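Clorkine Days Out: how the family review series is getting on

Hello Manuela, and hello to everyone at Leone who reads these after her. You asked for something longer than my usual email this time, so I've made a pot of tea and here goes.

The short version is that the August visits are done, the money is holding up, and I've got one argument to settle with you about the Cullberg ferry. The long version follows!

We set out in spring to review places that families round here can get to without a car, with your grant paying for tickets, fares and lunches so that we never have to take a freebie. I still think that's the best thing about the series. Shanti Dhillon and I turned up at Vivard Water Gardens on a Monday morning, paid at the gate like everybody else and had a good nose round before it filled up. The new splash area is lovely (shallow, fenced, plenty of benches for grown-ups) but the queue for the lockers was dreadful and I said so in the review. Their manager wrote to me afterwards, a bit stiffly, and then asked if we'd come back once they'd sorted it. We will, and we'll pay again.

The Vivard piece has had 3926 readers, easily our best yet. The one before it, on the Cullberg miniature railway, managed 940, which stung a bit because I loved that railway. It opened in 1930 and the original ticket office is still going, with a hatch so low that the children get served first. Mamta Tyagi thinks I buried the good stuff under four paragraphs on bus times. She's probably right, so bus times now go in a box at the end.

We also did the two overnight trips you agreed to, both on the coast. I was nervous about these as I'd never written up anywhere to stay, and it's a different sort of job. With a water park you can tell in an hour whether you're having fun. With a room you're thinking about how far it is to the beach, whether there's anywhere to eat at half past five with a hungry toddler, and if the walls are thin. I've ended up writing those two in the order the day happens, from getting off the bus to breakfast, and I think it works. 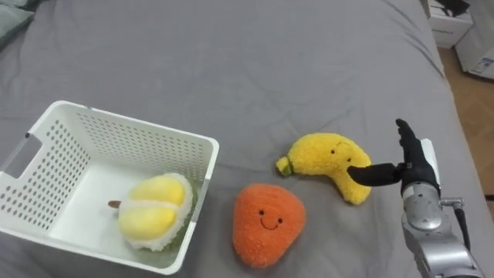
Grey bedding and a white basket.

Of the two, the guesthouse up by the harbour came out better. Breakfast started at seven, there was a family table by the window, and the owner drew us a map of the rock pools on the back of a receipt. The other one was fine, but "fine" at that price is hard to recommend, and the walk back up the hill after tea nearly finished us off. Both reviews are written. Shaohua Dai is checking prices and opening times at the moment and they'll go up together.

Now, things that haven't gone to plan. The farm park visit was rained off and then the farm park closed for a private do on our second date, so that one slides into autumn half-term. I'd hoped to have a readers' map on the site by now as well. Brunello Morelli has built most of it and it does work on a computer, but on a phone the pins all pile up on top of each other and you can't tap the one you want. He's asked for another fortnight. I'd sooner wait than put it up broken.

On the money, we're under on fares (day tickets beat singles nearly every time, which I should have spotted months ago) and over on food. The overspend is mostly me saying yes to ice creams. Shaohua has moved a little across from fares to cover it and the full sheet is attached to the email this came with. Nothing extra needed from you.

Which brings me to the ferry. Your note said you'd prefer us to drop it as it only runs in summer. I'd like to keep it, please. Readers keep asking about it, there's very little written on taking a pushchair aboard, and if we do the crossing before the timetable ends we can have the review sitting ready for next year. Mamta has offered to go with her two and write it herself, so it'd cost less than one of my outings anyway. Could you let me know by the end of next week?

Still to come before the next report: the farm park, the indoor climbing place at Vivard, the ferry if you'll have it, and a round-up of free things to do when it's wet. Shanti has already started a list for that last one and it's heavy on libraries.

Ring me if any of this is muddled. Mornings are best, after the school run.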